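Visit Report: Lonach Light Laboratory, Pedness

The Lonach laboratory tests consumer and clinical light products for manufacturers who do not have their own photometry equipment. It occupies the ground floor of a former textile warehouse in Pedness and opens to outside visitors once a year, usually in May. This year's opening was moved to the fall. I attended the afternoon session, which consisted of a short talk, a walk through the test rooms, and a period for questions.

My interest was in bedside dawn simulators and bright light boxes, in particular how output figures are obtained and why printed values so often differ from what a buyer measures at home.

Introduction

The opening talk was given by Stellan Sæther, who runs the measurement group. He began with the distinction between luminous flux and illuminance. Flux, in lumens, is the total light leaving the lamp. Illuminance, in lux, is what arrives at a surface, and it depends on distance and angle. A box advertised with a lux figure and no distance has not been specified at all, and he would like to see such labels returned to the printer.

He also explained why the laboratory now records melanopic values alongside ordinary photopic ones. The circadian system responds most strongly to blue-cyan light, so two lamps with equal lux readings can differ in their effect. The laboratory reports both values and leaves any claim about health benefits to the clinicians.

Goniometer room

The first stop was the goniometer, a dark room with matte black walls. The lamp is mounted on a rotating arm, and a fixed detector records intensity at each angle. A full sweep at fine resolution takes most of a working day, including warm-up. The unit on the arm during our visit was a flat panel from Backlund, and we watched a coarse sweep on the monitor outside.

The plot showed a fairly narrow main lobe. In practice, a user who places such a panel to one side of the breakfast plate and looks down at a newspaper will receive much less light at the eye than the center-axis figure suggests. The laboratory therefore supplies clients with a table of off-axis values on request. Few clients print it.

Home placement study

The next room held a display on how light boxes are used in ordinary homes. The study covered nine households over one winter, each given the same box and a small logging sensor worn at collar height. Three findings were presented.

Distance was consistently greater than instructed. The manual called for a position close to the face, but most users moved the box back to make space for meals, mail, or a laptop. Doubling the distance does not reduce illuminance to exactly one quarter with a large panel at close range, since the source is not a point, but the loss is still large.

Session length was also shorter than planned on workdays. Two households stopped using the box entirely once it had been moved off the table for a family dinner and not put back.

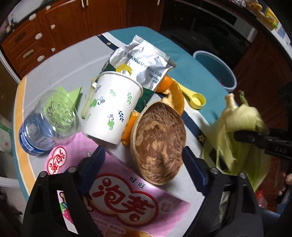 Flicker and glare

The flicker bench uses a fast photodiode and an oscilloscope. Dimmable dawn simulators are the usual offenders, as many reduce brightness by switching the LEDs on and off. At full output the Travance unit on the bench gave a nearly flat trace. At its lowest setting the modulation was deep, though the frequency was high enough that I could not see it directly. Visitors were invited to wave a white rod in front of the lamp, which produced a clearly broken trail.

Glare is assessed separately. A small source and a large diffuser can give the same illuminance at the eye, but the small source has much higher luminance and is less comfortable. The laboratory prefers diffusers with even output and measures uniformity on a grid.

Thermal and aging tests

The aging racks are kept in a ventilated room at the rear. Lamps run continuously and are measured at intervals. Output drops slightly in the first hour as the LEDs heat up, so readings taken right after switching on will be a little high – something to bear in mind when checking a lamp at home with a meter. We were asked not to photograph the labels on the racks.

Questions

Asked about phone apps, Sæther said that a phone can compare two positions in the same room but should not be trusted for absolute values. Asked about UV, he said that every lamp submitted is screened for it before other work begins. He declined to recommend a brand.

The tour ended at the loading dock. Parking is on the north side and signage from the main road is poor. Registration for the next opening is by email only.

Comments

marit_k
Useful, thanks. Did they say whether the melanopic figures are taken at the same distance as the lux figures?

Author
Yes, same distance and same detector position.

DGH
My dawn lamp buzzes at low settings. Could that be the same switching you describe under flicker?

oldtimer8
I went two years ago and the goniometer was out of service. Glad it is running again. Agree about the signs.

Posted November 3, 2020 | Contact | Copyright, all rights reserved | Back to top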